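Laurinda Garcia and Haoran Wei
Wed 13 August

3. Reset and start-state rules

Each simulated episode in the Barredo project starts with both arms raised clear of the table and the tray empty. An episode that fails either check is discarded before logging. The rules were fixed in June, after 13 early episodes had to be relabeled by hand.
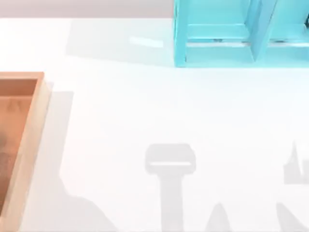
The light position is also locked. Changing it between runs moves the arm shadows, and our results could then not be compared across batches. Any change to the layout requires a new version number and a second reader's initials.

15 shares | 2 comments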